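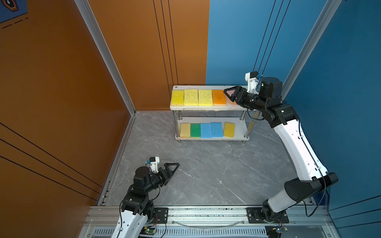 Sponges on a Two-Tier Shelf

Asten Household Gallery, small shelves and sink supplies
Text by Joyce Langat
Posted 21 Dec 2024

The Asten gallery collects pictures of ordinary household storage, with short notes from the people who use it or sell it. This page is for kitchen sponges. They are on a low white shelf with two levels and chrome legs, set on a gray marble-patterned floor in a corner with orange and blue walls. The sponges lie in one row on each level.

Notes were sent in by Krešimir Živković, Doina Pavlović, Frauke Brinkmann and Zlatko Vasić. I have shortened them.

The shelf

White, open on the sides, metal legs. A shelf like this usually ends up under a counter or inside a deep cabinet, where the upper half of the space would go to waste without it. Doina keeps one in the cabinet next to the sink in her Sindville apartment and uses the top for sponges and the bottom for cloths.

Measure the cabinet before buying one. The door hinges take up more room than most people allow for, and the shelf has to get past them on the way in.

One row per level

Single rows are easy to see and easy to pick from. Stacking holds more, but the one at the bottom of the pile can stay there for a year. Frauke used to stack and has stopped.

Yellow

The plain yellow rectangle at the left end of the top row has a smooth face. Next to it are paler ones with open holes all over the surface. Frauke says she uses a smooth sponge for counters and keeps anything with large holes for the sink and the tub, where crumbs are less of a problem.

Orange

Darker along the bottom than the top. Zlatko asked for more orange in the gallery and we have some now. He picks orange for the stove at home. It is easy to spot against a white sink, and his family knows to leave it alone.

Green and yellow

On the lower level there is a green one with a thin layer of yellow. With any layered sponge, try both faces on a hidden spot before using it on a nonstick pan or a glass cooktop. Packages usually say which side is meant for what, but packages get thrown out.

Light blue

Two on the lower level, both porous, one of them sitting a little higher and at an angle. Krešimir likes blue for the bathroom — he has a rule that blue never goes in the kitchen sink. Any color will do as long as everyone in the house knows the rule.

The lower row, right end

The yellow sponge there is turned and doesn't sit square with the shelf. The lower level of any small shelf is harder to keep straight than the top, where your hand can come down from above. Doina's advice is to straighten the lower row first and then do the top.

Color by job

We asked everyone for their own list. Doina's is the one we print on the card that goes out with our shelf notes:

Yellow — dishes
Green — pots and oven racks
Blue — bathroom
Orange — stove and range hood
Cream or any leftover color — shoes, trash can, outdoor furniture

She writes the list on masking tape and puts it inside the cabinet door. Frauke has a shorter list, with one color for food and one for everything else, and says she has never needed more.

Storing new ones

Keep unused sponges dry and out of the plastic once the package is open. A half-open package under a sink picks up moisture from the pipes. On an open shelf the air gets to every side, or at least to the top and the ends.

Don't put a used sponge back in the row with new ones. Used ones belong on a rack or in a dish at the sink, standing on edge if possible.

Buying in quantity

Krešimir runs the supply closet at the Tomić guesthouse and orders in cases of 50. He goes through a case faster in summer and places his largest order in September, after the season. For a household, a case is far too many. A small pack is enough, and you can replace them before they go stiff.

Zlatko buys mixed colors. The mixed bag at his store costs the same as the single-color bag, but you can't choose what is in it, and he has ended up with a lot of pale yellow.

When to throw one out

Smell is the usual sign. Tearing at the corners is another, and so is a surface that stays slick after rinsing. Frauke moves hers down a step before throwing it away: from dishes to floor, from floor to trash can, then out. She snips off one corner at each move so that it can't go back to dishes by mistake.

Cleaning the shelf

Take everything off and wipe the top with a damp cloth, then the lower level. Dry the legs, including the feet — chrome can spot if water sits on it. Let the shelf dry fully before the sponges go back. Doina does this when she changes the masking tape, which comes to 2 times a year.

Sending in a picture

We take pictures of sink supplies, brushes, cloths, bottle racks and small shelves. Include the color of the shelf, where you keep it and what you changed after using it for a while. Up to 100 words is plenty. Please leave out prices, which go out of date.

Next pages in this series: dish brushes (notes from Frauke), folded cloths (notes from Doina), and the Favine drawer dividers.

Back to small shelves
Back to all galleries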